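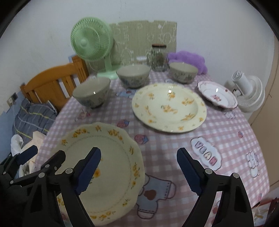

Bowls and plates on a pink-and-white gingham cloth.

Stint Planning for Endurance Racing
Handout for session 3, 6 Jan 2025
Edmund Kozłowski

Okay, so last session we did tires and I talked way too long about camber (sorry, I get carried away). This time it's stint planning, and I'd like us to get all the way to the worked race at the end, because that's where it gets fun. Bring something to write with. A phone calculator is fine.

I'm assuming you've read the session 2 notes and that you know what a stint is. If you missed it: a stint is the stretch of driving between two pit stops. Some people use the word for the stretch between two driver changes, so when you join a new team, ask which one they mean before you nod along. I once didn't, and I sat in a hot car for twice as long as I'd planned on, with an empty drink bottle. In these notes a stint is always pit stop to pit stop.

Where to start

Start with fuel. New people nearly always want to start with the drivers (who's fastest, who likes the dark, who wants the first hour) and I get it, drivers are more interesting than fuel. But the tank decides how long you can stay out, and everything else gets hung on that.

You need two numbers: how much fuel the car can use from full, and how much it burns on a lap. Notice I said "can use" and left the tank size out of it. Every car leaves a bit behind that the pickup can't reach, especially in long corners where the fuel all sloshes to one side. Our old Velliveck would start coughing in right-handers with what looked like plenty left on the gauge, and we lost a class position at Savbridge before we worked out what was going on. So test it! Run the car low on a practice day, with a radio and a driver who doesn't mind a tow, and write down what you could put back in.

For burn per lap, use race laps. Qualifying laps burn too much and out laps burn too little, and laps behind the safety car will make you believe you own a miracle. I keep a notebook with three columns: green laps, traffic laps, slow laps. It's a paper notebook and it has gas stains on it and I love it dearly.

The basic sum

Usable fuel divided by burn per lap gives you laps. Round down, always. Then take off one more lap for the kids, as my old crew chief used to say (I never did find out what the kids had to do with it).

Say we have 84 liters usable and the car burns 2 liters a lap. That's 42 laps. Take off two for safety, because I'm a nervous person and this is my handout, and we get 40 laps to a stint. Write that number big on the pit wall board. The whole crew should be able to tell you the stint length if you wake them at four in the morning, and at some point in a long race you will be waking them at four in the morning.

Now multiply by lap time. At a lap time of three minutes, 40 laps is 120 minutes, so a full tank is two hours in the car. Can your drivers do two hours? Some can and some say they can. Heat is what gets people, more than effort. If your slowest-to-wilt driver is fine at two hours and the others fade at ninety minutes, then your tank is bigger than your drivers, and you can either change drivers early and top up while you're there or live with some ugly last laps. I've done both. I prefer changing early, mostly because tired people hit things.

Cutting the race into pieces

Next you lay the stints end to end and see where the race finishes. This almost never comes out even. Twelve hours at two hours a stint looks perfect on paper: six stints, five stops, everybody happy. But the stops take time, the safety car stretches things out, and your first stint may be a lap short because you burned fuel going to the grid. So you'll have some slack, and the question is where to put it.

There are a few ways to go. You can run full stints all the way and take a short splash at the end. That one is simple, and it keeps your options open for late yellows. You can run every stint a little short, which is kinder on people and tires but may cost you a whole extra stop if you're careless with the sum. Or you can save fuel, lifting early before the braking zones, and try to make one stop disappear. Saving fuel is a real skill and worth practicing. A driver who can lift and coast without losing much time is worth more to me than one who's a hair quicker in qualifying, and yes, I've had that argument in a hotel bar at some length.

A small sum to do at home: your car burns 2 liters a lap, and a driver learns to save a twentieth of that by lifting. How many extra laps do you get out of 84 liters? Work it out before you read on.

It's two. 84 divided by 1.9 is a little over 44, so 44 laps where you used to have 42, before the safety laps come off. Two laps doesn't sound like a lot! But over five stints that's ten laps, and ten laps can be the splash you don't have to make. 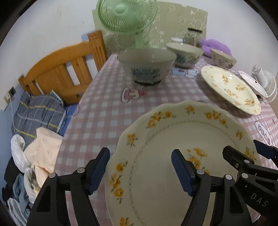 Pit stops, then. The time that matters is the whole loss, from leaving racing speed to getting back to it. Beginners time the car standing still and forget the pit lane, which has a speed limit and can be very long. At Savbridge the pit lane is so long that the stop itself is the small part, and at Stonon it's the other way around because the entry is short and the exit drops you nearly at the first corner. Same crew, same car, and a totally different answer about whether an extra stop is worth it. Measure it at every track. Have someone stand there with a watch during practice while you drive through at the limit, then compare it with a normal lap.

Check the rule book for what can be done together. In some series you can't touch the tires while the fuel hose is on. In others you can, and the driver change happens at the same time too, and the whole thing looks like a kitchen at lunch rush. There may be a minimum stop time as well. If there is, a fast crew buys you very little, so tell everybody to slow down and do the belts properly.

Belts! Practice the driver change. Practice it in the shop with the car on stands, practice it with gloves on, practice it with your tallest driver getting out and your shortest getting in, with the seat insert. The shoulder straps get stuck behind the seat every single time until you hang them up with a bit of elastic. We used to lose more time to that strap than to anything on track, and it cost us pocket change to fix.

Safety cars

You can't plan these but you can plan what you'll say when one comes out. Before the race, mark a window on the sheet for each stint. If a yellow comes inside the window, you pit. If it comes before the window, you stay out unless the sums tell you otherwise. The point of the window is that you decide it while you're calm, with coffee, and then the person on the radio only has to look at a piece of paper.

I usually open the window when the car has done two thirds of the stint. Coming in earlier throws away too much of the tank, and you may find yourself adding a stop at the end that eats up whatever you gained. Do check whether the pit lane closes under yellow in your series. At the Urbańczyk round it did, we missed the bulletin, and we took a penalty that I still hear about at dinner.

Worked race: Stonon, 1000 km

Let's take a track length of 5 km, to keep the numbers friendly. 1000 divided by 5 gives 200 laps. With stints of 40 laps that's exactly five stints and four stops, which is suspiciously tidy, and I picked it that way so we'd have time for the messy version.

Messy version: the formation lap and the trip to the grid take fuel worth 3 laps. Now stint one is 37 laps. The other four can give you 160, which makes 197, and you're three laps short of the finish. So what do you do? Write down your choice and one reason for it before we talk it over.

A few things to think about while you chew your pencil. You have two safety laps in each stint that you could spend. You have a driver who can save fuel, maybe. A long yellow would fix the whole problem for free, but you don't get to order one. And a splash costs you a trip down the pit lane however little fuel you take, so ask what you lose there at this particular track.

My own answer would be to save a little in every stint from the first lap on, and never all of it in the last one. Saving early is gentle. Saving late means a driver crawling around with a car filling up the mirrors and me shouting on the radio, which I'm told doesn't help.

For next session

Fill in the blank stint sheet for a six hour race with three drivers, using your own car's numbers if you have one and the numbers from this handout if you don't. Put the windows in. Put in who's resting and who's on standby, since a driver who is asleep in a van across the paddock is no use to anyone. We'll swap sheets and try to break each other's plans with badly timed safety cars. After that it's brakes, so read the chapter on pad wear if you can get hold of the book, and if you can't, I have a spare copy you can borrow (some pages are stuck together, it's mostly grease).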